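Hi Paloma,

Spring update from the Pledstead robotics club, a little later than I promised (April got away from me). You asked for the money part and the fun part, so I'll do both, and I'm starting with the fun part!

## What the kids are working on

We have 13 students now, and they've named the arm Shezi. Their project is a snack-sorting table: Shezi reaches over, picks up a piece of food or a small package, and puts it where it belongs. Sounds easy. It's been a wonderful headache for everybody, me included.

The team spent most of this stretch on the layout. They argued for two whole meetings over where the basket should go, and I let them, and I'm glad I did, because they ended up drawing reach maps on graph paper without my asking. For now the wicker basket sits right in front of the gripper, the white tray is off to the right, and the black machine with the yellow control panel stands at the far left. Everybody on the team can tell you where the big red emergency stop is. That's the first thing they learn and I quiz them on it constantly.
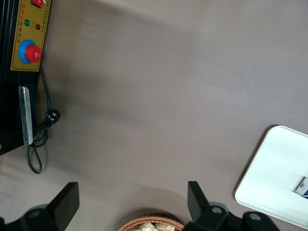 ## How it's going

We logged 87 practice picks this time, and 70 of them were good ones. The packaged stuff is easier. The pale bready pieces are all different shapes, so the students are trying different finger openings and writing down what happens. One group wants to swap in softer fingertips, another group thinks the code is the problem, and I really don't know who's right yet.

The Perum lessons you paid for have been great for the newer kids, by the way. They're writing their own moves already, simple ones, but still!

## Money

We've spent $446 since the last report, mostly on the Perum lessons, plus spare bolts and cable clips. I've got all the receipts in a folder and can scan them if you need them.

## Next

- Try the softer fingertips
- Tidy up the cords on the table
- Get a run ready for the Clirnavitz student meet

We meet Tuesday after school if you'd like to come by. The kids would love to show you, and they will absolutely make you find the stop button.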